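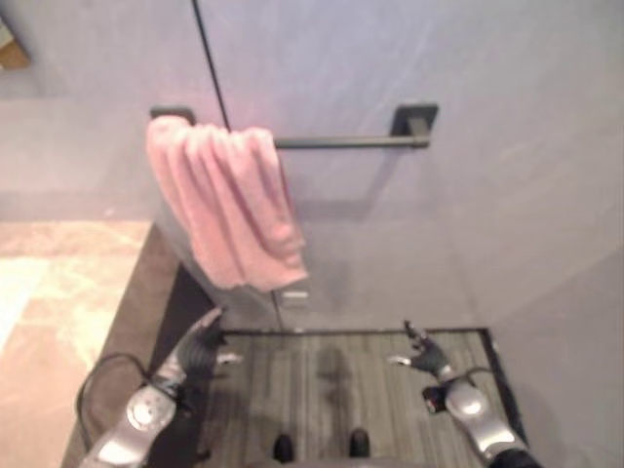
A toalha cor-de-rosa, no sítio dela.

2021-08-30

Segunda-feira e já estou de rastos! Deitei-me ontem a pensar que a semana ia ser calma e às nove da manhã tinha a aplicação da Trammont a dizer-me que a minha conta estava "em verificação". Em verificação de quê, pergunto eu, se foram eles que me pediram a fotografia do cartão de cidadão em Abril e eu mandei tudo no mesmo dia, frente e verso, com a luz boa da janela da cozinha.

Mas vou por partes, que este caderno também serve para eu me entender. A Trammont é aquela carteira digital que a Meifang Shen me convenceu a instalar quando começámos a dividir as encomendas de chá. Ela paga ao fornecedor, eu devolvo-lhe a minha metade, cai na hora e não há comissões. No banco era uma transferência que demorava até ao dia seguinte e ainda me levavam um valor ridículo pelo "serviço". Portanto aceitei, contrariada, e passados dois meses já usava aquilo para tudo - para o pão, para o cabeleireiro, para a minha irmã me pagar o que me deve (esta parte funciona menos bem, mas a culpa não é da tecnologia).

Hoje queria só mandar 17 euros à Meifang. Dezassete! E a aplicação, nada. Uma rodinha azul a girar e depois a tal mensagem. Liguei para o apoio, atendeu-me uma gravação muito simpática, carreguei no 2 para "problemas com pagamentos", depois no 5 para "outros", e fiquei a ouvir uma música de elevador até me doer a orelha. Aproveitei para dobrar roupa com o telefone em alta voz. Dobrei a roupa toda e a música continuava.

Quando finalmente me atendeu uma pessoa, um rapaz novo pela voz, explicou-me que tinham mudado de parceiro. Antes quem tratava das identidades era a Lalier, agora é a Pernier, e os clientes antigos têm de confirmar os dados outra vez. Perguntei-lhe se não podiam ter avisado. Disse que avisaram por email. Fui ver e lá estava, no meio das promoções, com um assunto que parecia publicidade a um seguro: "Uma nova etapa para si". Quem é que abre uma coisa destas?

Repeti tudo. Fotografia do cartão, fotografia da minha cara, vira a cabeça para a esquerda, vira para a direita, pisque os olhos. Na primeira tentativa não me reconheceu. Tirei os óculos, prendi o cabelo e à segunda lá passou. Agora são até cinco dias úteis para ficar tudo resolvido, e até lá posso receber dinheiro mas não posso enviar, coisa que a minha irmã vai achar uma injustiça, tenho a certeza.

À tarde contei isto à Meifang e ela fartou-se de rir. Diz que com ela foi igual na semana passada e que entretanto abriu conta na Hao, que é mais pequena, só tem o essencial e deixa fazer uns mealheiros com nome. Ela tem um que se chama "Telhado" e outro que se chama "Não mexer". Fiquei com inveja dos mealheiros, confesso. Mas ter mais uma aplicação, mais um código, mais um sítio onde o dinheiro anda espalhado... não sei. O meu pai guardava as notas numa lata de bolachas e sabia ao cêntimo o que lá estava. Eu tenho três aplicações e preciso de me sentar com um papel para saber quanto me sobra até ao fim do mês.

Fiz isso ao jantar, por acaso, com o papel encostado à terrina da sopa. Não é brilhante, mas também não é o desastre que eu imaginava. O que me estraga as contas são as subscrições pequeninas. Descobri uma de um programa de receitas que não abro desde a Páscoa! Cancelei logo ali, com a colher na mão, e ainda me perguntaram se tinha a certeza e se não queria antes ficar com metade do preço. Não queria.

Paguei os dezassete à Meifang pelo banco, à moda antiga. Amanhã devem lá chegar. Ela respondeu com um boneco a dormir.

Tenho de me lembrar de ligar à minha irmã antes do almoço e de ver se o email da Pernier chegou - desta vez vou abrir os que parecem publicidade também.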